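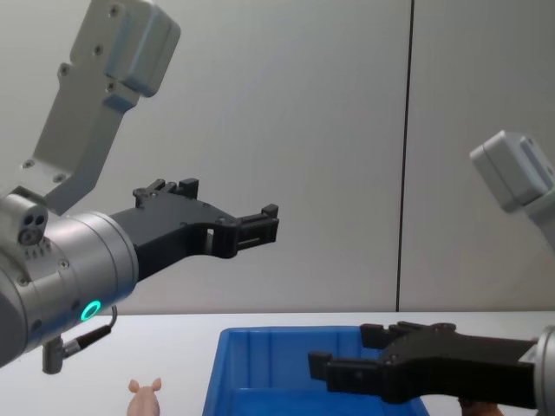 Fri 4 August. Blue bin on the table, toy sorting bench.

Spent most of the day on the toys again, and I want to get it all down while I still remember which box is which. The old catalog sheet runs to 3,049 lines and I had hoped to close out the small animals before lunch — well, I got through the farm ones, more or less, and a good part of the jungle ones, and then I found a second bag of farm ones under the shelf. So the farm ones are open again!

Villads Østergaard asked me last week why we keep the blue bin when there are perfectly good cardboard trays in the cupboard. I've thought about it since, and my answer is that I like it. It's plastic, it wipes clean with a damp cloth, and the slanted walls mean you can get your hand down to the bottom without scraping your knuckles. The ribs on the inside do collect crumbs of old foam, so please give it a proper rinse before it goes back on the Melton shelf.
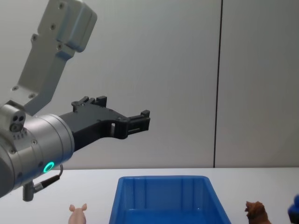
The pink pig I've kept out on purpose, and I'd ask everyone to leave it on the table. The sheet lists it twice, once under Chan and once under Dridov, and I can't make the two lines agree on its height. I'll go back with the calipers on my next turn at the bench. It is a dear little thing with its ears standing straight up, and I'll admit I've grown fond of it, so if one of the lines has to be struck out I would like to be the one who does it.

Labels: we're down to the last 10 of the small size. I've asked Hikader for more, and they tell me some 6 working days. Until then please use the large ones folded over, ugly as they are, and write in pencil so we can fix the numbers later.

Still to do:
second farm bag, all of it
pig, height and duplicate line
wash bin and let it drain upside down
find the lid for box 2 (I had it in my hand this morning, I'm sure of it)

The full recount can wait until September.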